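Allaris Kids > Science > Water

Read Watch Try It Ask

January 22, 2020
By the Allaris Kids staff

Where Does the Water Go?

Leave a wet plate on a rack after dinner and by morning it is dry. Some of the water drips off. The rest goes into the air, and that is called evaporation.

Water is made of tiny bits called molecules. They are always moving — some fast, some slow.

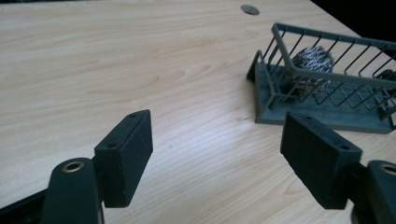 The fastest ones at the surface break away and float off as a gas called water vapor. You can't see it.

Warm water evaporates faster than cold water. Wind helps too. Put 2 wet socks outside in March, one in the sun and one in the shade, and check them after 30 minutes.

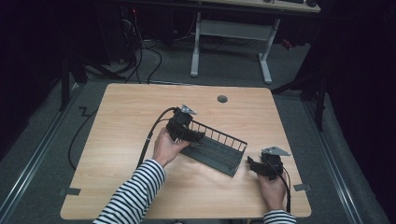
Does water have to boil before it evaporates?

Water evaporates at any temperature, even from ice. Boiling just makes it happen much faster.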